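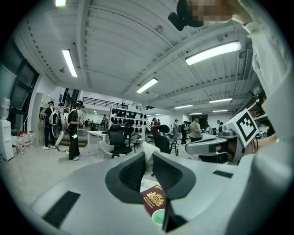
The floor at Treltadard, from behind a pair of handheld grippers. Note the passport.

I have been to enough robot open days to know how they go. There's coffee, there's a short film with a piano in it, and then a machine picks up a block and puts it down again while everyone holds up a phone. So when Treltadard announced an open afternoon in April, I went mostly to see what they'd leave out.

To their credit, they skipped the film. They took us straight onto the floor, a big bright hall with a mezzanine and a shelf of black headsets or helmets, and it was full of people. People in backpacks, people at tables, people holding gripper tools in their hands. If you came hoping to see the future without humans in it, you would have been let down by the door.

The pitch goes like this. A worker does a household or office chore using handheld grippers in place of fingers, the recordings get fed into a program called Flalleck, and eventually a robot learns to do the chore on its own. The job I watched longest was paperwork and tableware, a passport and a little mint green cup. Pick up, move, put down, reset, again. Our guide said a full shift is 6 hours and that a good operator gets through 605 recordings in a week. I asked how many of those get thrown out. She said "some," and moved us along.

I got a turn with the grippers myself. They're heavier than I expected, and after eight minutes my forearms were complaining. A passport is a miserable thing to grab off a table with two padded wedges. I got it on my fourth try and felt far too proud.

Now the part I'm less sold on. The robot demo at the end, on an arm they call Kahraman, was a cup going from one side of a table to the other. It worked twice and dropped the cup once. The guide told us the arm had learned 24 tasks. We saw one. When a man in our group asked if it could handle a different cup, the answer was that the different cup was on the roadmap. I have a roadmap too, and it has a kitchen remodel on it.

I don't think anyone was lying to us. The operators seemed good at a dull and fiddly job, and they answered questions more plainly than the slides did. But the handout says Bisunach, the home version, will be "ready for everyday life," and it gives no price and no date. I kept the handout. I'll go back next April and ask about the cup.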